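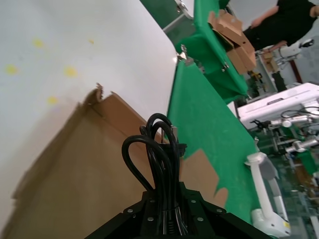

Packing Power Cords in One-Piece Mailer Boxes
Project report, packaging lab course
Hongjun Ren and Hongjun Li

1. Purpose

The project looked at how a power cord should be coiled and placed in a shallow one-piece corrugated mailer so that the lid closes flat without tape. The question came from Stirkia, a small reseller of used office equipment, which ships cords separately from the units they belong to. Its packers had reported lids that bowed in the middle or opened in transit.

2. Materials

All boxes were plain brown corrugated mailers from Homitz, delivered flat. Each one folds into a shallow tray with a hinged lid. The lid has a tab at each end and a tuck flap along the front. The cords were black, with a molded plug at one end. No inner wrap, bag or tie was used, as Stirkia does not use them.

Boxes were reused between trials until the tuck flap no longer held. This saved material but made wear a factor, and we come back to it in section 5.

3. Work surface

Packing was done where a green-covered table meets a white one. The tray goes on the white side and the lid is laid back over the green side. The edge between the two serves as a guide for the hinge line, so every box starts in the same position.

4. Procedure

Fold the tray first and press the corners square. Lay the lid fully back. Coil the cord in long loops, about as long as the tray allows, and set it in with the plug flat on the tray floor. Fold the end tabs in, bring the lid over and push the tuck flap down from the center outward.
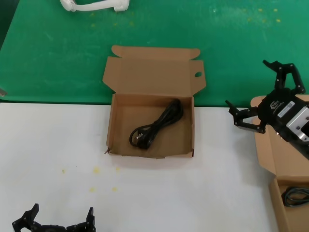
Two layouts were compared. In the diagonal layout the loops run from one corner of the tray toward the opposite one. In the straight layout they run parallel to the long wall. We ran 20 trials with each layout, 40 in total. A trial counted as a pass if the lid lay flat after closing and stayed shut when the box was turned over once.

The straight layout failed 4 times. In each of those trials the plug had rolled onto its side and pushed the lid up near the hinge. The diagonal layout had no failures of this kind. It did leave loops free to spring up over the front wall, and these had to be pressed down by hand before closing. That step slowed the work, but we did not time it.

5. Wear on the boxes

The cardboard tears first at the tray corners, where the wall is folded back on itself. Once the outer paper is broken the fibers fray and the tear grows with each refold. A small tear did not affect closing. A worn tuck flap did, and those boxes were flattened and taken out of the trials.

Moisture may also matter. The lab was damp in November and some flat stock felt soft before it was folded – we had no way to measure this.

6. Open points

Only one box size was tested. Jenkins, our contact at Stirkia, has asked for the same comparison with a heavier cord and a deeper tray. The trial sheets are in the course folder under Lostitz, sheet 64.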